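Teaching by Hand: Brombridge Gallery

The Brombridge open room promised that anyone could show a robot a job in a few tries. I went in February with low expectations - and a list of questions. The job that day was green vegetable, plate, tray, basket. The arms run on Musta software, steered by a person. 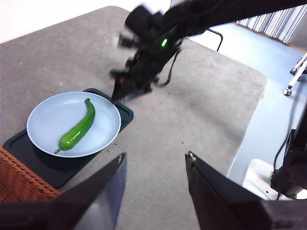
The green one on its plate, with an arm close by.

We were told 32 demonstrations would do. Do for what? A person guiding an arm is good at fixing small mistakes on the way, and I'm not convinced the recordings keep any of that.
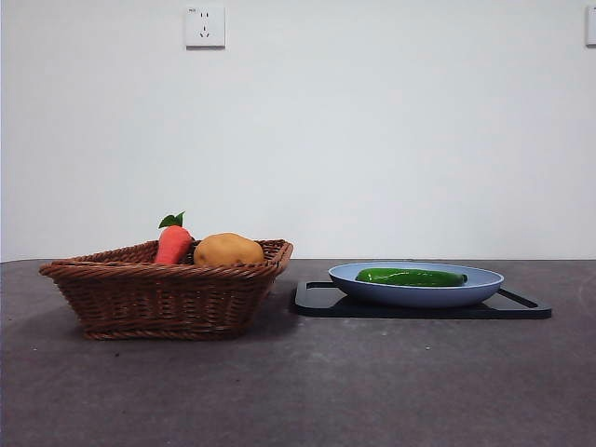
Resetting is the dull part. Every run needs the same start, or nearly the same, and the Gunnlaugsson handbook spends 8 pages on it. Two pages cover what to do when a run goes wrong. I would have swapped those.
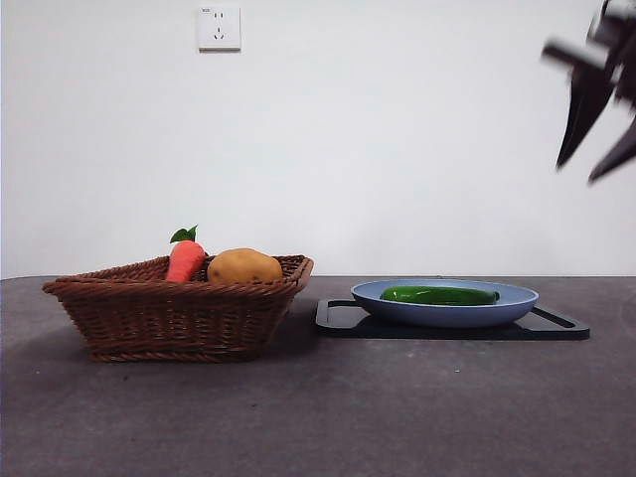 Remote control also hides how slow it all is. The Tondach clips on the lobby screen are sped up, with a very small note saying so. I'd like to see one at normal speed, start to finish, with the bad runs left in.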